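Jadgate Forums > Arm setup and maintenance > Base offset on the sink cell, sim vs. real

Started by bostwood_bench, February 7, 2023

Setting up the sink cell in sim before we bolt the real arm down. Job is plate out of the basin, food off the plate. Base is at the left front of the sink and I'm trying to settle the offset before anyone drills.

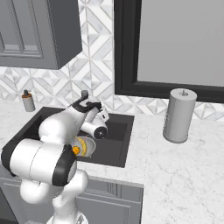
Pirmin Prantl: What does joint 3 read in that pose? Every sink cell I've been asked to rescue had the base too close, and the person who set it up swore the sim was happy with it.

bostwood_bench
141 degrees. Limit in the config file is well past that, so on paper there's room.

tilecutter
On paper. Whose limit is it? If you pulled the stock Yordanov file, that's the number for the bare arm. It knows nothing about your cable bundle.

bostwood_bench
Stock file, yes. Cable isn't modeled.

tilecutter
Then I don't believe the 141. On ours the bundle went tight well short of the file limit and chewed through its sleeve at the elbow. We moved the base back 5 cm and set our own soft limits. Fine ever since, or at least I haven't had to replace another sleeve.

mara_k
I'd leave the base alone. Moving it back costs you reach at the far wall of the basin, and that's a worse problem than a cable you can reroute in an afternoon. Put the slack on the outside of the elbow and clamp it at the wrist.

Pirmin Prantl: An afternoon if you've done it before. And what happens when the wrist turns over to get under a plate rim? Outside slack becomes inside slack.

mara_k
It's been running that way on my bench for 4 months. How long has yours been running?

Pirmin Prantl: Long enough to stop trusting anything that has only run for 4 months.

bostwood_bench
Can we get back to the offset? The Bustach planner finds a path from every start pose I give it.

tilecutter
The planner will find a path through a lot of things if nobody told it they were there. Did you give the front lip of the sink its own collision shape, or is it lumped in with the counter? And is there any padding on the links? Those are fat links to be swinging over an edge.

bostwood_bench
Lumped in. Padding is zero.

tilecutter
So there you go. Put 3 cm on the links, split out the lip, run it again. I'd bet half your paths disappear.

bostwood_bench
Reran it with padding and a separate lip. Not half, but the ones for the left side of the basin are gone. Going to try it with the base back 5 and see if the far wall is still reachable.

mara_k
Post the reach numbers when you have them. I still think you'll lose the far corner.

Pirmin Prantl: And hang a real cable on the real arm before you drill — move it by hand, brakes off, somebody holding the wrist. I wouldn't sign off on any of this from a render.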